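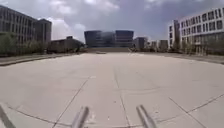

Fig. 3. The plaza from the south approach: joint lines, curbs and office building.

Section 2: Laying Out Your Pitch

Read this section before you unload anything. Wayne McIntyre unloaded first in November and spent the morning carrying a tent frame back and forth while people with coffee gave him advice.

The plaza at Skirkgate is paved in large light gray concrete slabs with a low curb down each side. It looks like a place where a stall could go anywhere. So it does to everyone, and then the Draten canopy arrives and wants to be square to something.

Before you start

You will need:
Your pitch card, with the number facing out
One Draten canopy and its bag of feet
Four weights (see Section 4 if you believe yours are heavy enough)
Chalk, white or yellow. Blue has been tried and is still being discussed.
A tape measure that locks
A second person, ideally one you can be polite to before breakfast

Finding your line

1. Stand at the south approach and face the buildings. Find the joint line that runs more or less straight away from you down the center of the plaza. We call it the spine, and every measurement in this guide starts there.

2. Ignore the long diagonal that heads up from the lower left. It is a perfectly good joint line, but it is no use to you. If your row appears to be drifting gracefully toward the middle of the plaza, you have followed the diagonal.

3. Ignore the diagonal on the lower right as well.

4. Walk up the spine to your row mark. Measure out sideways to the distance on your pitch card and make a small chalk cross. Small means the size of your hand.

5. Repeat for the second front corner, then hold the tape between the two crosses. It should meet the spine at a right angle. If it doesn't, one of the crosses is wrong, and it will be the one you were sure of.

Note: The panels are not all the same shape. Some are big rectangles and some are whatever was left over. Do not count slabs to find your pitch. The old edition of this guide told you to count slabs, and Francine Doucette would like it known that she objected at the time.

Note: You will also see faint curved seams crossing the middle of the pavement. They mark nothing of ours. Set up over them as if they weren't there.

Raising the canopy

6. Put the closed frame down inside your crosses with the legs upright. Fit the feet now. Fitting them later means lying on your side on concrete.

7. One person on each side, take hold of the lower bars and walk backward together until the frame is half open. Stop there and put the cover on.

8. Walk back the rest of the way and press each corner up until it clicks. Count the clicks out loud. Four is the number you want, and three is a canopy with plans of its own.

9. Hang a weight on every leg, including the one you think is sheltered.

Caution: Never drill, stake or nail into the paving or the joints. Repairs are charged to the pitch holder, and the last bill came to $1,682.

Caution: Keep canopies, boxes and trailing table skirts clear of both curbs. The right-hand curb bends gently as it goes, so a row set parallel to the spine won't stay parallel to the curb. Check the gap at each end of your row.

Caution: Do not leave an open canopy unweighted while you park. The walk back from Lot 27 is longer than a gust.

If the surface looks marked

The slabs have smudges, small dark specks and worn patches. You don't have to report those. Do report fresh oil, wax or jam, and use the Prodora pads in the green tub before the Saturday crowd has walked it the length of the plaza.

Chalk comes off with plain water and a stiff broom. Sweep along the joints, then across, and return the broom to the Sarkar trailer with its handle attached.

Continue to Section 3, Tables and Power.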